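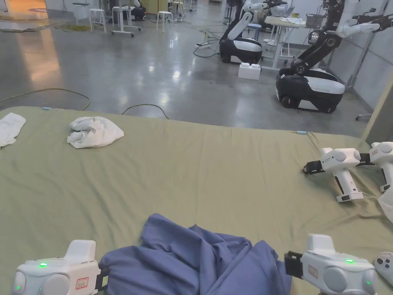 *Big table, green sheet on. Blue cloth at the front, white towels still to do.*

October, 14:30

Swapped to the sage sheet for the folding table. The clips along the far edge are the small light-blue ones. Umesh wants the heavier kind from Brannigan, and he is welcome to fill in the form.

Blue cloth: does not like lying flat. It bunches into deep folds in the middle and then sulks. Tried smoothing from the centre out, then from one corner. Corner is better. Ironing it first is cheating, according to Erdal, who has not folded it yet.

White towels: three passes each, thirds then halves. Fine on a bare table, worse on the sheet — the sheet comes along for the ride and you end up folding both. Need it tighter at the front. Clips there too?

Wash notes, before I forget again:

- towels at 30, no softener (last lot went slippery)
- blue cloth separately, it has a history
- sheet 35 min in the dryer, take it out straight away or it keeps every crease it ever had

Prenano quoted for 500 plain white cloths. We have shelf space for perhaps a tenth of that. Asked for a smaller pack, got a price for 1,000.

Erdal to hem the short side of the sheet. Umesh has the scissors.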